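Skenell completes control cabinet replacement at packaging hall

Skenell has finished replacing the low-voltage control cabinets in its main packaging hall, the company said in October. The work covered 38 cabinets feeding the conveyors, the wrapping lines and the hall ventilation. The old units had been in service for 31 years and spare parts for their contactors were no longer stocked.

The new cabinets were built and wired by Skiltetti, which also prepared the drawings and the terminal schedules. Each cabinet was tested at the workshop before delivery and again after connection to the supply. Some 70 motor circuits were moved over in stages, mostly between 10 p.m. and 5 a.m., so that daytime shifts could run as planned.

Arif Kanagaratnam, electrical lead on the project, said the longest delay came from the cable ducts under the north wall. Several were too full to take new control cable, and a 110-meter tray had to be put up overhead. "We lost two nights to that," he said. "The cabinets went in quickly once the tray was up."

Operating controls are now on the cabinet doors. In the old hall, many selector switches sat on separate boxes next to the machines, and their labels had worn off. Uyên Vũ, who manages the night shift, said operators were given a one-hour briefing at the doors with the supply isolated, followed by a second one under load. 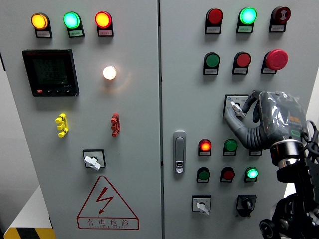

Does the emergency stop on a cabinet door cut power to the whole hall?

It stops only the circuits fed from that cabinet. The hall has a separate main isolator in the switch room.

Door layouts vary with the equipment served. On the pair shown, indicator lights run along the top of both doors, the digital power meter is on the left door, and the green and red push buttons share a row with the emergency stop on the right. The rotary selector switch is low on the left door, above the electrical hazard sign.

Issa Shboul of Skiltetti said the as-built drawings will be handed over once the last door labels have been checked against the terminal schedules. The old cabinets are being stripped for copper and steel.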